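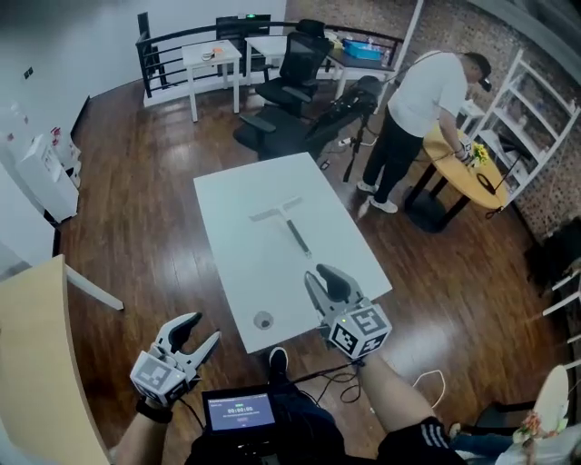
3.2 Surface cleaning tasks

The second group of household activities concerns the wiping and clearing of flat furniture. We restricted this group to tables, leaving windows and shower screens to Section 3.4, where the working surface is vertical and water runs off under its own weight. On a horizontal top the liquid stays where the tool leaves it, and the quality of the result depends mainly on the order of the strokes and on what is done at the edge.

Two table shapes were used. The rectangular top has straight sides that a blade can follow in parallel passes, each overlapping the last by a small margin. A round top offers no such guide. Participants in the pilot either worked across it in chords, turning the tool at the rim, or moved around the table and drew the water toward themselves in short radial strokes. Both methods were accepted. Figure 2 shows the rectangular table, in white, with the squeegee lying on it, and a round yellow table in the same room.

The squeegee has a T-shaped head and a long handle. Handle length matters more than we had expected. With a long handle the far side of the table can be reached without leaning, but the blade angle becomes harder to hold constant near the body, where the user must raise the grip or step back. Tierney's pilot notes record that most streaks were left in the near third of the surface for this reason. We kept the long handle in the main study - a shorter one removed the problem but also removed much of the variation between participants that the study was meant to capture.

Small objects left on a table change the task considerably. A participant may lift the object and replace it, slide it aside, or wipe around it. We did not prescribe a strategy. Each session was annotated with the one chosen, and sessions in which the strategy changed partway were given both labels. Objects at a corner were more often wiped around than those near the middle, presumably because the missed area is small.

Every participant completed four repetitions per table. Of 2449 sessions recorded, 2333 were retained after review. The remainder were excluded for incomplete annotation or because the surface had not been fully dried between repetitions. Annotation followed the Gruvis scheme, with one addition: a separate label for the final pass along the edge, which the original scheme merges with ordinary wiping. Ashour annotated the first 72 sessions alone, and these were used to settle the wording of the guidelines before the rest were divided.

Residual water was assessed by pressing absorbent paper against the surface and weighing it. Results for the two table shapes are reported separately in Section 4.1.

Figure 2. Room used for the surface cleaning tasks, with the white rectangular table and squeegee and the round yellow table.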